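Moving my launcher setup to Flemum

For a long time my desktop was held together by a dock, a clipboard tool and a folder of shortcuts I no longer understood. In April I replaced all three with Flemum, a keyboard launcher that Gerasimos Karras had been recommending to me at lunch. These are my notes on the move, mostly so I can repeat it on the laptop.

Flemum comes as an installer or a zip. I used the zip. It unpacks into one folder and keeps its settings in a plain text file next to the program, so a backup is a copy of that folder. The installer version puts the settings in your user profile instead. The two do not look in each other's location, so pick one before you start adding entries.

The first run builds an index. By default it reads your whole user folder, including caches, and on my machine the result was slow to load and full of junk matches. I turned off the default and added four folders by hand: documents, projects, the start menu and a folder of scripts. The index now takes 24 MB in memory and opens before I have finished the first word.

Next was the hotkey. The default clashes with the language switcher. Flemum does register the key, but whichever program started first gets it, so the behavior changes from one boot to the next. I moved it to Ctrl plus the key left of 1. If you use a non-US layout, set it by key code in the settings file. The dialog writes the character, and the character is wrong as soon as you switch layouts.
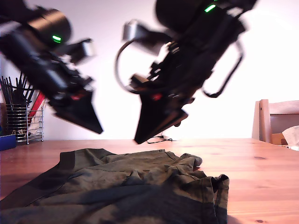 Aliases took most of the evening. My old dock had 35 shortcuts and I expected to import them. The import tool reads the target path and drops the arguments, so anything that opened a program with a specific profile or working folder came through broken. I deleted the import and typed the entries again. Each one is a single line: alias, path, arguments, start folder, separated by tabs. Spaces will be accepted without an error and then ignored, along with everything after them.

For clipboard history I use the Brovden add-on. It stores up to 2,000 items and searches them as you type. Two settings are worth changing right away:

Store images: off. Screenshots fill the history file quickly.
Skip list: add your password manager by its process name, without the extension.

The skip list only applies to new items. Anything copied before you set it stays in the file until you clear the history. Evangelia Kalogeropoulos pointed this out after I had sent her my config, and I cleared mine the same day.

I also tried Dong, the theme pack. It looks fine on a single monitor. With two monitors at different scaling, the search box opens at the wrong size on the second one and stays that way until restart. I went back to the plain theme and set the font larger.

Remaining problems, as of this version:

Sleep and resume sometimes drops the hotkey. Restarting Flemum fixes it. I have a scheduled task that does this on resume.
Network folders are indexed once and never refreshed.
The calculator uses a period for decimals whatever the system setting says — a nuisance if you paste results into a spreadsheet set up differently.

The laptop is next, probably Friday. It has less memory, so I will leave the projects folder out of the index and see if I miss it.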